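Shopping for a Delivery Robot: Three Streets and a Spreadsheet

Pornthorpe Parcel Co-op, equipment page

We have been pricing sidewalk delivery robots since winter, and the thing I have learned is that every brochure is photographed in the same office park. Wide walks, ramps at every corner, a lawn like a pool table. Our routes do not look like that, so the planning file now opens with streets, and the prices come after.

The question for the members is how many machines, of what size, and what else we have to buy so that they don't spend their working lives waiting for somebody to come and lift them. The two quotes on the table are from Okafor (smaller, cheaper, four wheels) and Zileck (bigger, six wheels, priced as if each wheel had gone to college).

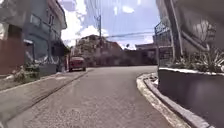
Page 1 of 2

The uphill bend. A gentle rise and a curve to the left, which a person with a hand truck deals with while thinking about lunch. For a robot it is a budget item. The curb on the left is raised, a car is parked close up against it, and the planter on the right takes care of any ideas about cutting the inside corner. A machine on this street will have to go around parked cars in the road or climb curbs, and the sales sheets charge for both abilities separately.

Okafor's base model does not climb curbs. The curb kit does, and it adds 20 percent to the unit price. Zileck includes climbing but sells the hill battery as an option, so whichever way we go there is a line on the invoice for this bend. I have put the curb kit in the "must have" column, where it joined nearly everything else. The patched strip along the left side went into the vibration notes, mostly for the sake of the bakery orders.

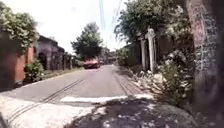
Then there is the matter of sharing the road. Neither vendor likes to talk about cars for long. Both say their machine "yields," and when I asked what it yields into on a lane with walls and hedges along it, I was sent a second brochure. We should plan on a flag, lights and the louder of the two beepers for every unit, and on an insurance figure I have written in pencil.

Shade is the other thing I would have left out a year ago. Bright concrete next to deep tree shadow is hard on cheaper cameras, and our streets are generous with both. Okafor sells a sensor upgrade for it. Zileck says theirs needs no upgrade, in a paragraph with a footnote, and the footnote is longer than the paragraph. I have asked each of them for a trial week in April, at noon, under trees. Stiltville got a trial before they signed, and they ended up changing models, so it can be done.

Bushes that reach onto the pavement go under maintenance, by the way, and so does pruning. Ask for hedge clippers in the robotics budget and see how the meeting goes.

The straight one comes next, and it is the street I would start with. Long sight lines, a curb down each side, and one seam in the middle of the road that runs off toward the far end. Small wheels and long seams do not get along — Okafor's wheels are small — so the trial should include a few crossings at a shallow angle, with something breakable on board. There is grit too, which means spare brushes for the wheel housings. They come in packs of 21, for reasons known to the factory.

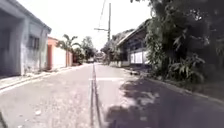

What we would be buying

Two units to begin with. One machine gives you a demonstration, and when it is in the shop you have a parking space. The second lets us keep a route going while the first is being looked at.

Curb kit or hill battery, depending on the vendor. See the bend.

Spare wheels and brushes for the first year, bought with the machines. Ordered later, they ship separately and the freight is worth a wheel.

A charging shed with a door that locks. The current plan is half of the bicycle room. The bicycles have not been told.

Service contract. Okafor's runs 29 months, a number I have asked about twice. Zileck's renews by itself every year unless we write to them, on paper.

A hand truck. We own one already, it has never needed an update, and I would like it kept.

Both quotes are in the office binder, behind the tab marked Wheels. Questions about the spreadsheet can go in the suggestion box, and so can money.

Page updated 2026-04-03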